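Aprendizaje de robots. Apuntes de la sesión 6
Demostraciones con pinza de mano: qué se mide y qué se da por medido

Lecturas previas: el informe técnico de Julix (secciones 3 y 5, el resto se puede saltar) y la réplica del grupo de Dinby. Traedlas leídas, que en clase no voy a resumirlas.

1. La afirmación

El método Julix sostiene que una política de agarre puede entrenarse solo con demostraciones grabadas por personas que llevan la pinza en la mano, sin teleoperar ningún brazo, y transferirse después a un robot fijo. El conjunto de datos principal, Ostia, contiene 1064 demostraciones. El resultado que todo el mundo cita es un 97 por ciento de éxito en la tarea de recoger y colocar.

Conviene leer esa cifra despacio. El denominador son los ensayos «válidos», y el informe dedica una línea y media a explicar qué es un ensayo válido: aquel en el que la pose inicial de la pinza se estimó correctamente. Los demás se descartan antes de contar. Si la estimación de pose es justo la parte difícil del problema, hemos quitado del examen las preguntas difíciles. No digo que haya mala fe. Digo que con lo publicado no se puede saber cuánto vale el 97.

2. De dónde sale la pose

En una pinza de mano no hay codificadores en las articulaciones de un brazo. La trayectoria se reconstruye con la cámara montada en la propia herramienta, normalmente con odometría visual y, si hay suerte, una unidad inercial. Todo lo que viene después (acciones, velocidades, momento del cierre) hereda el error de esa reconstrucción.

La odometría necesita puntos distinguibles y estables entre fotogramas. Una mesa despejada es un mal sitio para buscarlos, sobre todo cuando la pinza baja y la superficie ocupa casi todo el campo de visión. Los reflejos lo empeoran, pues se desplazan con la cámara y no con la mesa.

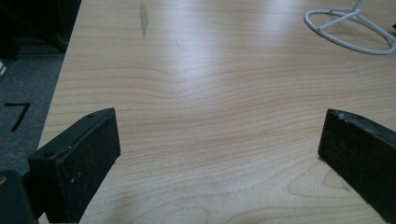
Figura 1. Vista desde la pinza, abierta sobre la mesa. El reflejo aclara la veta en la zona media superior.

Fijaos en qué podría usar un detector de esquinas en una vista como la de la figura 1. La veta da bandas suaves y onduladas, con poco contraste y mucha repetición. Los dedos tienen bordes nítidos, pero van solidarios con la cámara: si no se enmascaran, le dicen al estimador que no nos hemos movido. El soporte de alambre blanco ofrece contornos útiles, aunque finos y en una esquina, y el 7 negro de la moqueta queda fuera del plano de la mesa, a otra profundidad. Eso último puede ayudar a una reconstrucción tridimensional y arruinar una homografía plana. El informe de Julix no aclara en qué casos usa cada una.

3. El experimento que falta

La réplica de Dinby repite el entrenamiento con 358 demostraciones y obtiene una política que sus autores llaman «comparable». Comparable, en su texto, significa que los intervalos se solapan. Con intervalos tan anchos se solaparía casi cualquier cosa. Aun así es la lectura más útil de las dos, porque publica las trayectorias descartadas y se puede mirar dónde falla el seguimiento: la mayoría de los cortes ocurren en la aproximación final, a poca altura.

Lo que yo querría ver, y no está en ninguno de los dos trabajos:

- La misma política entrenada con poses de un sistema externo de captura de movimiento, para separar el error de pose del error de aprendizaje.
- Tasa de éxito sobre todos los ensayos iniciados, sin filtro.
- Resultados por superficie. «Entornos variados» no es una variable.

4. El índice de Ekanayake

Aparece en la tabla 4 y suele preguntarse. Mide la deriva acumulada al cerrar un bucle, dividida por la longitud recorrida. Tiene un defecto conocido: una trayectoria puede cerrar bien por compensación de errores y estar mal en el centro, que es donde se agarra el objeto. Un índice bajo es compatible con un cierre de dedos desplazado. No lo uséis solo.

5. Para la práctica

Tenéis en el servidor un subconjunto con más de 3000 fotogramas. Ejecutad el seguimiento con la máscara de los dedos y sin ella, y entregad las dos curvas de deriva en la misma escala. Indicad cuántas secuencias pierde el seguimiento en cada caso y no las borréis de la media sin decirlo. Máximo cuatro páginas, figuras incluidas. El código va aparte, con las semillas fijadas.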